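Sorting the odds and ends, one red tray at a time

Back in the spring I promised a piece about small-parts trays, and then the shelving saga ate two issues of this newsletter. So, 22 Jul 2024, and I'm finally getting to it!

Those of you who have been to our workroom on Mandley Street know what the long table used to look like. Everything landed on it. Springs, caps, corks, the good scissors, a bag of marbles that came with a game we no longer own. Ingeborg Gasser once spent most of an afternoon looking for a brass hinge pin that was under a saucer the whole time (she still brings up the saucer).

What changed things for me was color. I had been using clear tubs for years, and clear tubs are fine if you like seeing a little bit of everything all at once. My eye just slides over them. Then I tried plastic trays in one loud color, flat ones with a raised rim, and something in my brain finally said okay, stuff goes in there. Red on a pale table is hard to ignore. You walk past and you know exactly where the edge of the job is. 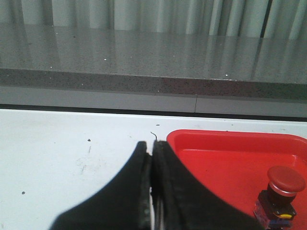
The rim matters more than I thought it would. I bought 4 of the flattest trays in the Farías catalog first, with hardly any lip on them, and anything round was on the floor by lunchtime. A proper rim and rounded corners make a big difference. Rounded corners are also easier to wipe out, and you can get a fingertip under a washer or a bead without chasing it into a square corner where it sits and laughs at you.

Balls are still my least favorite thing to put away. I know that sounds silly! But we have such a lot of them now, from the old Banside games cupboard, and a ball has no interest in staying on a table. My rule is that they get picked up first, before the blocks and the cases and the bits of cord, and they go straight into something with sides. If you leave them for last you'll be on your knees with a flashlight, and I speak from experience.
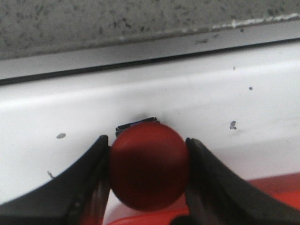 The other thing I do now is stick to one color per tray where I can. Dark red and black are the worst pair to mix – late in the day, with the lamp behind you, a deep maroon looks almost the same as black, and I have put things in the wrong place more than once. If you're sorting by color, do the dark ones in the morning by the window and save the whites and yellows for evening.

A couple of you wrote in to ask about labels. I like a small one on the front of the tray, never inside it, written in pencil so that I can change my mind. Ingeborg prints hers. She has a system with letters that she calls Redis, after a cat, and I've stopped asking how it works, but she did sort 126 buttons with it before her coffee got cold, so I'm not going to argue.

Start with 3 trays if you're new to this. I have 10 and it's too many, because an empty tray just turns into a place to put the mail. If you have a spare one with a decent rim, bring it along in August and we'll do a swap at the long table. I'm after another red one, and I have a green one to trade that has only been dropped once.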